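Drerkus (grasp segmentation software)

Drerkus is a program for cutting long manipulation recordings into short labelled episodes, and for deciding when a gripper is holding something and when it is merely near it. The second job has taken up most of its development.
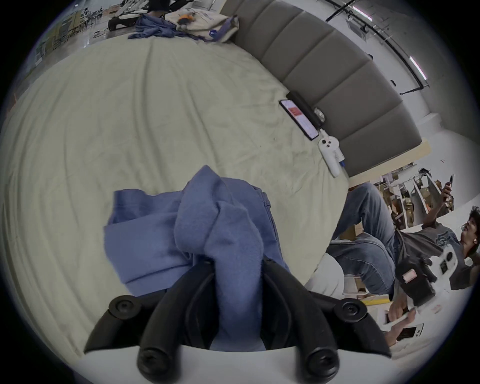
According to a comment that has sat at the top of the project's discussion page for years, the whole thing could be replaced by a threshold on finger width and a free afternoon. The commenter, signing as Pruitt, added that cloth was a special case and should be handled later. It was handled later, and now accounts for the greater part of the code.

Origins

The software began at Rikgate, a small automation firm, as a script for trimming the dead time off the ends of recordings. It had no name until a second script needed to import it. The name Drerkus is usually explained as an acronym, although the two expansions given in the documentation disagree with each other and neither accounts for the K. The first public version was released on Sunday, November 7, 2021, with a licence file, a colour scheme and no installation instructions. These followed in June.

Operation

Drerkus takes a wide-angle video stream, a pose track and a record of finger opening. It corrects the lens distortion, lines up the three clocks and proposes a start and end for every grasp. Each proposal is given one of 4 states: open, closing, held or released. A fifth, "unclear", was removed after it proved more popular than the others combined.

Rigid objects are fairly well behaved. The fingers close, the opening stops changing, and the object moves when the fingers do. A crumpled blue cloth pinched between two curved fingers offers none of these courtesies. The fabric bunches up between them and the opening keeps creeping as it compresses, and lifting one fold says very little about the rest of the garment or blanket, which may stay on the bed as if it had not been consulted.

To cope with this, the current release tracks the visible folds near the fingertips and compares their motion with that of the gripper. If the two agree for long enough, the state becomes "held". The default window is 300 milliseconds, a value that the source code describes as temporary.

Bedding and background

Beds are a recurring topic in the project's issue tracker. A pale, smooth sheet gives the pose tracker very few features to follow, and the faint wrinkles it does offer have a habit of moving. The tracker therefore leans on whatever stands beyond the mattress. Padded headboards are helpful, their vertical panels giving strong edges, though early versions sometimes mistook one panel for its neighbour and shifted the entire room sideways by that amount. Shelving full of cartons works better still. Tidy rooms score worst, and some users have cited this finding outside its original context.

Lit phone screens were another difficulty. Because they change without moving, the motion filter treated them as small, very busy objects. The present version masks bright rectangles by default - a sound decision until someone records in a room with windows.

The Basden planner

Segmented episodes can be exported to Basden, a companion planner that turns them into pick points and trajectories for a robot arm. The two programs share a file format in principle. In practice Basden measures finger opening from the centre line and Drerkus from tip to tip, so every exported value has to be halved. This was documented after a weekend in which a test arm approached 3000 consecutive simulated towels with its fingers much too far apart and reported success on all of them, success at the time being defined as arriving.

Version 2 added a check for this, along with a replay viewer in which an operator can drag a grasp boundary forward or back. The viewer's undo button restores the previous boundary but not the previous label, a behaviour listed in the manual under "Features".

Reception

Users have generally praised the clock alignment and complained about everything downstream of it. The threshold on finger width, as originally proposed, remains available behind a command-line flag. It is faster than the default method and performs well on mugs.

See also

Basden (planner)
Deformable object manipulation
Visual odometry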